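Wanau Household Cloth Care Records

Version 2. Last updated June 19, 2025.
Maintainer: Felicidad Lumanlan

Summary

Wanau is a table of wash and care records for household cloths: bath towels, dish towels, cleaning cloths, and napkins. It contains 3,488 records from 32 households. Each record covers one cloth in one wash cycle. The table was built to study how absorbency and dimensions change with repeated laundering under ordinary home conditions, where loads are mixed and detergent is rarely measured with care.

Contents

records.csv - one row per cloth per wash
cloths.csv - one row per cloth, with fiber content and starting dimensions
households.csv - one row per household, with water hardness and machine type
codes.txt - allowed values for all coded columns
CHANGES.txt - differences from the previous version

All files are UTF-8 with Unix line endings. The delimiter is a comma. Text fields that contain commas are quoted. Missing values are empty, never zero and never "NA".

Main columns in records.csv

record_id: integer, unique within the file.
cloth_id: joins to cloths.csv.
household_id: joins to households.csv.
cycle: number of washes the cloth has had since enrollment, including the current one.
temp_set: temperature chosen on the machine, coded as cold, warm, or hot. The actual water temperature was not measured.
detergent: coded as powder, liquid, or none.
softener: 0 or 1.
dry_method: coded as line, rack, tumble_low, or tumble_high.
length_mm, width_mm: measured flat after drying, without stretching.
mass_g: dry mass.
sink_s: seconds for a drop of water to disappear into the surface. See the notes on this column below.

Weave codes

The weave column in cloths.csv uses five values: terry, waffle, plain, knit, and other. Terry is any cloth with loops on at least one face. Waffle is any woven cloth with raised ridges in a repeating pattern, whether the cells are square or drawn out into lines. Microfiber is a fiber value and does not appear under weave. A microfiber cloth with loops is coded terry.

Color is recorded as a plain word (yellow, teal, white) with no reference to a color standard. It was added to help households tell similar cloths apart and should not be used to study fading.
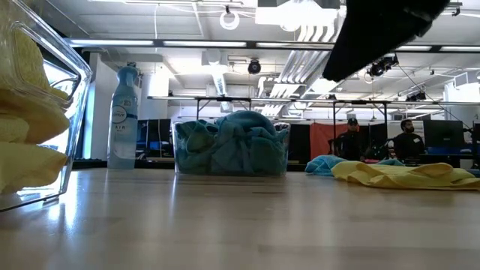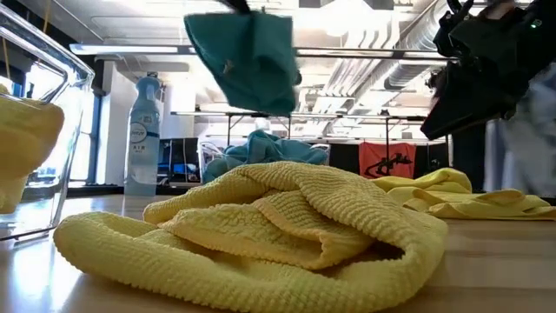 Can length and width be compared directly between weaves?

Compare the change from the starting dimensions instead of the raw values. Waffle cloths lose much of their size in the first few washes as the ridges draw together, and a raw comparison mixes this with differences in the size they were sold at. Starting dimensions are in cloths.csv under length0_mm and width0_mm.

Measurement

Households received a steel rule, a dropper, and a kitchen scale. Two scale models were used, labeled Genlow and Pakzad in the scale column of households.csv. The Genlow scale reads in steps of 1 g and the Pakzad scale in steps of 2 g. Masses were not corrected for this difference. For light cloths the coarser step can be larger than the change between cycles, and an analysis of mass should either drop those rows or model the rounding.

The sink_s column was timed by hand. A value of 0.5 means the drop was absorbed too quickly to time. A value of 60 means the test was stopped before the drop was absorbed. Both should be treated as censored.

Cloths treated with softener show long sink times for several washes after softener use stops. The softener column describes the current wash only, so earlier use has to be derived by sorting on cloth_id and cycle.

Known problems

- Two households changed washing machines during the study. The machine column gives the earlier machine for all of their rows.
- Cycle numbers have gaps where a wash was not recorded. The numbering itself is correct.
- Fiber content was copied from sewn labels. Where the label was missing or unreadable, the field is empty.
- Line-dried cloths were sometimes measured while slightly damp. Rows with a mass well above those on either side carry damp_flag = 1. The flag was set by script and has not been checked by hand.

Changes from the previous version

The import step now uses the Zondum parser, which fixes dropped quotation marks in the notes field. The weave value "honeycomb" was merged into waffle. Duplicate records were removed and record_id was reassigned, so identifiers from the earlier release do not match this one. Use cloth_id together with cycle to link the two versions.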